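메일링 리스트 > 장비·예산 > 내년도 계획
댓글 2 공유 20

보낸 사람: Nafula Bakilana
날짜: 2023년 10월 30일 월요일
제목: Re: 두 번째 팔, 언제 살까요?

Gitau Rotich 님이 쓰신 글:
> 내년 예산안에 팔 한 대를 더 넣자는 얘기가 나왔는데, 저는 아직 감이 안 옵니다.
> 지금 있는 팔도 하루 종일 돌아가는 건 아니잖아요. 한 대를 더 사면 책상도
> 더 있어야 하고, 그리퍼도, 케이블도, 앉을 자리도 필요합니다. 팔 값만 적힌
> 견적서를 보고 결정하고 싶지는 않습니다. 그리고 Atier 쪽 견적이랑 Unel 쪽
> 견적이 항목이 달라서 나란히 놓고 비교가 안 됩니다. 누가 표로 정리해 주실
> 수 있나요? 소모품을 따로 볼지 합쳐서 볼지도 정해야 할 것 같고요.
> Gitau

Gitau 님, 그리고 여러분 안녕하세요!

질문 주셔서 정말 반가웠어요. 사실 저는 지난주 내내 이 생각만 하고 있었거든요. (Kipchumba 님은 점심시간마다 제 얘기를 들어 주느라 고생하셨습니다.) 표는 제가 만들게요. 다만 표를 만들기 전에 무엇을 한 줄로 치고 무엇을 따로 뺄지부터 맞추면 좋겠어요.

저는 작업 쪽에서 거꾸로 올라가는 게 제일 편하더라고요. 우리가 하는 일은 나무 상판 위에 이것저것 늘어놓고 집고 옮기는 일이에요. 당근, 둥근 과일, 그릇, 작은 컵처럼 크기도 모양도 제각각인 것들이요. 무거운 물건은 없습니다. 그러니까 가반하중이 큰 모델로 올라갈 이유가 저는 안 보여요. 그 차액을 그리퍼와 예비 손가락에 쓰면 훨씬 신나는 일을 할 수 있을 것 같습니다!

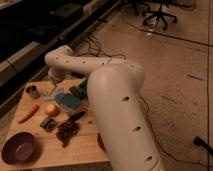
문: 팔 본체 말고 첫해 예산에 꼭 들어가야 하는 항목은 무엇인가요?
답: 그리퍼, 예비 손가락, 상판과 고정 부품, 전원과 통신 케이블, 그리고 설치하는 날의 인건비입니다. 교육비는 업체에 따라 본체 가격에 들어 있기도 하니 견적서에서 따로 확인해야 합니다.

견적 얘기로 넘어가면, Atier는 본체와 제어기를 묶어서 한 줄로 적어 왔고 Unel은 전부 풀어서 적어 왔어요. Unel 쪽이 길어서 비싸 보이는데, 묶음을 풀어 보면 꼭 그렇지도 않습니다. 그래서 양쪽 다 같은 양식으로 다시 써 달라고 부탁해 놓았어요. Tsang은 그리퍼만 취급하니까 별도 칸으로 두겠습니다.

손가락 한 벌은 우리 장부에 216으로 잡혀 있습니다(저희가 늘 쓰는 내부 단위, 천 원이에요). 그리퍼 본체를 포함한 교체 세트는 2,593이고요. 이 둘을 한 줄에 합쳐 버리면 나중에 손가락만 더 사고 싶을 때 결재를 처음부터 다시 올려야 해요. 작년에 제가 그걸 했거든요... 다시는 하고 싶지 않습니다. 그래서 Gitau 님 마지막 질문에 대한 제 의견은 "소모품은 따로"예요.

상판에 올리는 물건도 소모품으로 넣고 싶어요. 금액은 작지만 항목이 없으면 결국 누군가 자기 돈으로 사 오게 되니까요.

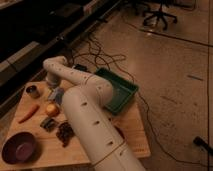
나무 상판 위로 팔을 뻗은 모습. 오른쪽은 초록색 쟁반.

공간 문제는 Gitau 님 말씀이 전적으로 맞습니다. 팔만 들어오면 되는 게 아니라 팔이 도는 반경, 사람이 앉을 의자, 케이블 지나갈 길이 다 필요해요. 저는 특히 케이블이 신경 쓰여요. 지금도 바닥에 검은 선이 엉켜 있는데 한 대가 더 오면 두 배가 되잖아요. 케이블 덕트와 바닥용 덮개를 이번 예산에 같이 넣읍시다. 화려한 항목은 아니지만 저는 이게 들어가면 정말 기쁠 것 같아요.

자리는 두 군데를 생각해 봤어요. 하나는 지금 자리 옆으로 나란히 붙이는 것, 다른 하나는 Tidville 분실로 보내는 것. 나란히 두면

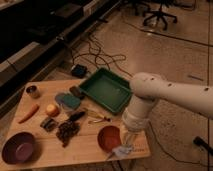
물건과 예비 부품을 같이 쓸 수 있고, 한 사람이 양쪽을 봐 줄 수도 있어요. Tidville로 보내면 거기 분들이 여기까지 오지 않아도 되는 대신 예비 부품을 한 벌 더 사야 합니다. Emmanuel Rugemalira 님이 Tidville 쪽 전기 용량과 바닥을 봐 주시기로 했으니 그 답을 듣고 정해도 늦지 않아요. 저는 나란히 두는 쪽으로 조금 기울어 있지만, Tidville 분들이 손들고 나서 주시면 얼마든지 생각을 바꿀 수 있습니다!

일정은 이렇게 잡아 봤어요.

- 표 초안: 제가 작성해서 이 리스트에 올립니다.
- 양식 맞춘 견적 재접수: Kipchumba Mugo 님
- 자리와 전기 확인: Emmanuel 님
- 예산안 제출본 검토: Czesław Domański 님
- 승인이 나면 4월 입고

4월로 잡은 건 회계연도가 바뀌고 나서 바로 발주해도 납기가 빠듯하다는 답을 받은 다음에, 그러면 발주를 연초로 당기자고 Czesław 님이 제안하셨기 때문이에요. 이건 아직 확정이 아니니 의견 주세요. 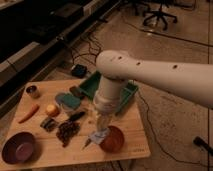 문: 사지 않고 먼저 빌려 쓰는 방법은 어떤가요?
답: 대여 기간이 짧으면 해볼 만합니다. 설치비와 운송비는 대여할 때도 그대로 나가므로, 길게 쓸 계획이라면 대여료 일부를 구매가에서 빼 주는 조건인지 계약 전에 물어보는 편이 좋습니다.

마지막으로 가동 시간 얘기요. Gitau 님은 지금 팔도 하루 종일 돌지는 않는다고 하셨는데, 제가 예약표를 보니 비는 시간이 대부분 아침 일찍이나 저녁 늦게더라고요. 낮에는 서로 밀리고, 앞사람이 상판을 치우고 다음 사람이 자기 물건을 늘어놓는 데도 시간이 꽤 들어가요. 두 대가 되면 한쪽은 세팅을 그대로 둔 채 며칠씩 이어서 할 수 있습니다. 저한테는 이게 제일 큰 매력이에요. 예약표는 표 초안에 붙여서 같이 보내 드릴게요.

혹시 견적서에서 이상한 항목을 보신 분은 이 메일에 그냥 답장 주세요. 사소한 것도 좋습니다.

Nafula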